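Cups Per Day: A Report on the Studio Drinks Table
5 min read · 54 shares · 2 comments

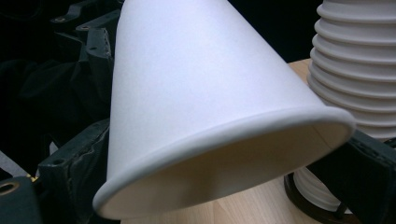
Maltow, October

Our assignment was to choose an ordinary object in the building and find out what happens to it. Other groups picked the elevator and the bike racks. We picked the paper cup, mostly because our group meets next to the drinks table and did not want to walk.

The cups in the Bowen Building studio are large, plain and white, with a rolled rim and no printing at all. The lack of printing matters more than we expected. A cup with nothing on it looks like everyone else's cup. Put it down beside a second one, answer a question about your bibliography, and you have lost it for good. The usual response is to take a fresh cup.

We kept a tally sheet taped to the wall for one working day, from 8 a.m. until the studio closed. Students made a mark for each new cup they took. By closing time the sheet showed 78 marks. The sign-in book for the same day had 54 names in it. Some of those people drank nothing, so a few of the others were doing very well.

Seren Trevor took charge of the second half of the study, which meant walking around at closing time and looking into abandoned cups. She recorded the contents as "tea," "coffee," "water" or "no." Her notes are in the appendix and we suggest reading them before lunch or not at all.

For the trial, we left a pencil tied to the table with a sign asking people to write their initials under the rim. Five people did so in the first hour. After that the pencil was gone and the string was still there. We replaced it with a marker, which worked better, although one student drew a full portrait of his roommate and then refused to drink from it.

We also asked whether the cups could be swapped for mugs. The department tried this two years ago with a set of Dosard mugs from the campus store. We found one of them, on a windowsill, with a cactus in it. The office told us the rest had "gone home," and would not be drawn further.

Limits of the study: we only counted for one day, and it was the day before the Nenditz drawings were due, when people drink more of everything. The tally sheet also relied on honesty and on being able to find the pen. A second count during a quiet week would give a fairer number.

Our recommendation is to keep the marker, attach it with something stronger than string, and move the sign to eye level. The cactus should stay where it is.

2 comments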